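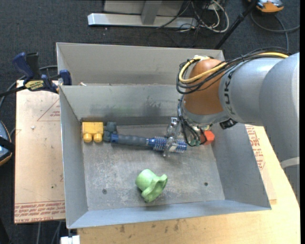

29/07/2024. Finally got a proper evening session in with the Prukis clip light, the little rechargeable one Matilde Marinho passed along to me back in April and which has been riding around in my coat pocket ever since without really being asked to do anything hard. I wanted to know how it compares with the old Nieminen penlight I've carried for years, and mostly whether the beam is any good for looking down into deep things with sloping sides. Gray sheet metal is a fair test for any light, I think, with all those pale scratches it picks up, and a narrow hot spot tends to throw glare straight back at you off that kind of surface. So I took a piece of scuffed gray sheet from the offcuts and did most of my comparing over that, with the overheads switched off.

The Prukis on high is too much at arm's length. I know that sounds like a complaint about getting more for your money, but I kept squinting. On medium it is lovely, wide and even, and I could follow a fine scribe line clear across the sheet without tilting my head back and forth. The Nieminen has a tighter beam and a yellower color, and I found I had to keep moving it to see the same line. It still wins for peering into a threaded hole, so it stays in the drawer and I'm not giving it away, Matilde, if you're reading this!

Claimed output on the packaging is 200 lumens. I have no way of checking that here and I'm not going to pretend my phone app counts. What I can say is that it ran on medium for 3 hours and 20 minutes before it started to step down, and that was from a full charge. The little indicator went red a good while before that, and I'd have liked to write down when, but I was under the bench at the time hunting for the 6 mm hex key.

The clip. It's strong, maybe a bit too strong for a shirt pocket – it left a crease in the good blue one – but on a cap brim it sits nicely and doesn't creep. I wore it on the brim for the whole of the Brekside gearbox job and only bumped it once, getting up too fast. The head swivels far enough to point at my hands when I'm looking straight ahead. I'd still like a detent or two in the swivel, because with gloves on I can't feel where it is and I end up lighting my own boots.

Charging port cover is the weak spot. It's a soft rubber flap and it already doesn't seat as flat as it did. The Ivgate one we had before went the same way and then filled up with grinding dust. I've put a bit of tape over this one for now and will see how it does.

To do: try it on low for reading the micrometer, ask Matilde where she got the spare clip, and find out if the magnet version is the same length, as I'd love one to stick inside the cabinet door. Also order more blue tape. Left the Prukis charging on the shelf by the vise, please don't borrow it before morning.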